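Subject: Re: [stovine-parents] Water testing at Stovine Elementary, any word?
Date: 2 June 2025

Hi all,

Sorry for the slow answer, I had this half typed over the weekend and then lost it. Pictures first, then the long part. 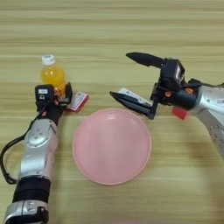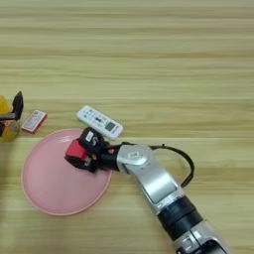

The pink plate on the table, both times.

On to the question from last week:

> Does anyone know if the radon kits ever went back in at the
> lower building? We got the letter in December saying two
> classrooms were over and would be "addressed," and I haven't
> seen a thing since. My kid is in that wing. Also, is this the
> same testing as the water or a separate deal?

Separate deal! I mixed them up too (and the subject line on this thread isn't helping, my fault). The water was done by the district. The radon was done by an outside outfit called Jinstead, and they only looked at rooms that touch the ground, so the whole upstairs was skipped on purpose.

I called the facilities office on Friday and got a very patient person who read me the sheet over the phone. They put out 24 kits in the lower building. 5 of those got thrown out because somebody had moved them or shut them in a cabinet, so those rooms have to be done over. The two rooms in the letter are the old music room and the one next to the boiler. Both got a fan and a pipe through the slab over spring break — that was the drilling noise people were asking about — and both are supposed to be tested again once the heat is back on in the fall. I asked why not now, and she said they want the windows closed, which makes sense to me.

What I could not get is the actual report. She said it's 155 pages and has to be requested in writing. I sent the form in the same afternoon and will forward whatever comes back. If anybody still has the one from when Gellport did this years ago, I'd love a copy, even a bad scan.

Oh, and for the Jõgi Street families, your building is on the list for next winter. I don't have a date yet.

More when I hear something.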